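The cell that Qianru looks after

By the time I find the right door at Sekimholm, Qianru Zou has been at work for two hours and has already drunk most of the tea. She waves me in with a hex key, points to the one chair that isn't stacked with manuals, and goes back to what she was doing, which is listening to a robot.

"Joint four," she says, after a while. "It had a little tick in January. I still check."

The arm belongs to a picking cell known to everyone in the building as Grula, and it spends its working life lifting household things out of a metal bin. Bowls, bottles, pots, anything you might find at the back of a kitchen cupboard. There are 274 objects in the collection, all washed, weighed and written down in a ledger that Qianru keeps in pencil, and they go in and out in small batches. When I first heard about the job I pictured something rather grand and gleaming. What I found was closer to a good shed - a place where things are mended by people who know where everything is kept.

Her mornings follow a pattern. First she walks the cables from the base to the wrist, running a thumb along each one and feeling for flat spots. Then come the air hoses, which she presses at every fitting while the compressor is up, with her ear down close and a hand raised to stop me talking. Then the fingers of the gripper, opened and closed ten times with nothing between them. Only after all that does she put anything in the bin.

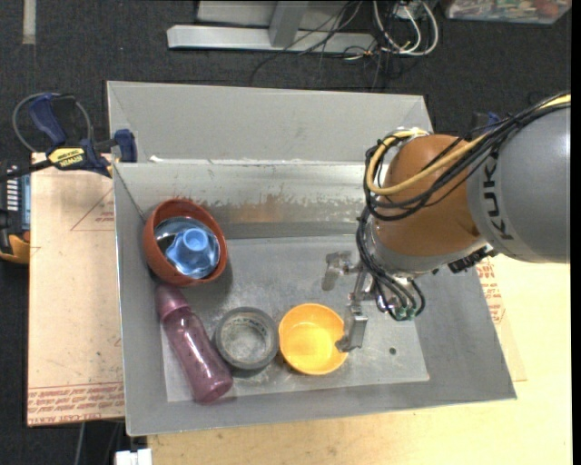 Grula's gripper over the bin, with a yellow-orange bowl at its fingertip and a clamp holding the bin's left side.

The bin gets more of her attention than I would have guessed. The arm knows where the floor and walls are only because it was shown them once, slowly, by hand, and if the bin creeps by the width of a coin the whole lesson has to be given again. So it is clamped, and the clamps are checked, and she gives the rim a good shove with the heel of her hand before she is satisfied. The scuffs on the metal don't trouble her in the least. "That's just age," she says, quite fondly. "I'd worry if it moved."

Her colleague Weidong Lei came over from Salinas, the workshop across the yard, to help with the first set-up, and he has never quite gone back. He does the gripper work. The fingers have been rebuilt 29 times so far (he has kept the old ones in a biscuit tin, and was delighted to be asked to fetch it), and I spent a very happy half hour being shown how a slight change in the curve of a tip decides whether a bowl comes up by its rim or skids away into a corner. Nested bowls are his great enemy. Round bottles come a close second.

On 21/05/2024 the cell got through 2,699 picks between one service and the next, the longest run they have had, and Weidong wrote the number on the wall above the kettle. The run before that had ended at 151, thanks to a hose that had worked itself free of its fitting. Qianru brought that one up herself, and showed me the new tie that holds it now, and the spare ties, and the drawer where the spares for the spares are kept.

Before I left she let me press the green button on the pendant. The arm went down, very gently, and we all three leaned in to listen for joint four.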